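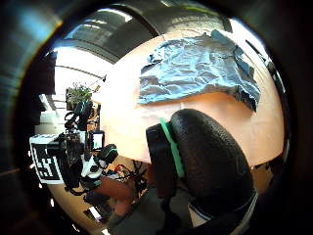

The Sodcombe Coroner's Rolls and the Drowning of a Miller

A coroner in a small English borough kept two records of every inquest. One was the fair copy, written on parchment and sent up to the county. The other was a working roll, usually paper, which stayed in the borough chest until it was thrown out or eaten. Sodcombe is unusual in that a large part of the working series survives. It runs to 896 leaves, stitched in bundles, and it covers most of the seventeenth century with two long gaps.

The case that has drawn most of the recent attention is on leaf 19 of the third bundle. In July 1641 a miller named Thomas Arkle was found in the leat below his own wheel. The jury sat the next day at an alehouse. Its verdict, as it appears in the fair copy, was death by misadventure. The working roll gives a different finding. The clerk first wrote that Arkle had been struck by a person unknown, then drew a single line through the entry and wrote the second verdict above it in a darker ink.

Lakmal Weerakoon, a legal historian who has worked on the rolls for most of a decade, does not think the correction is evidence of a cover-up. Juries changed their minds, and clerks wrote as they listened. Of the entries he has checked in the first four bundles, 7 show a verdict struck out and replaced. In most of those the first version was the harsher one.

"A finding of murder by persons unknown put work on the whole town," he says. "There had to be a search. There could be a fine if the search was badly done. Misadventure closed the matter that afternoon."

There was also the question of the deodand. Under English law an object that caused a death was forfeit to the Crown, or to whoever held the Crown's right in that place. At Sodcombe the right belonged to the Drallivthorpe estate. If Arkle was struck by a man, the estate received nothing. If he fell and was killed by his wheel, the wheel was forfeit, and the family would pay its assessed value in order to keep it. The fair copy sets the value at four shillings, a low figure for a working mill wheel. Juries often undervalued deodands, and the estate's steward does not appear to have objected.

Csenge Illés, who edited the estate accounts, has looked for the four shillings and has not found them. The receipts for that quarter list two other deodands, a cart and a bay horse, both entered with the name of the dead person. She points out that the accounts are complete for the year and that the steward was careful with smaller sums. Either the payment was forgiven or it was never asked for. She leans toward the first. The widow, Joan Arkle, held the mill on the same terms until 1658, and her rent was not raised.

The dispute between the two scholars is narrow. Weerakoon reads the struck entry as the jury's first vote. Illés reads it as a clerk's note of what a witness had alleged, taken down in the wrong place. The Latin allows both. The verb has no stated subject, and the phrase that should open a verdict, "who say upon their oath," comes only once, before the correction.

The ink may settle part of this. Anikó Virág, a paper conservator, examined the leaf in March 2020 and found that the second verdict matches the ink used for the jurors' names at the foot of the page. The first does not. If the names were added at the close of the inquest, as was the usual practice, the correction was made in the room and not months later. That removes the more colorful theory, popular in local guidebooks, that the steward had the roll altered after the fact. It does not say why the jury moved.

No one was ever charged. Arkle's brother brought a suit over some millstones the following spring, and the pleadings mention the death in half a line, without comment. The coroner, whose signature is on both versions, served another six years.

The full transcription of the third bundle is available to readers by item number 3084. Bundles five and six are still being flattened and cannot be issued.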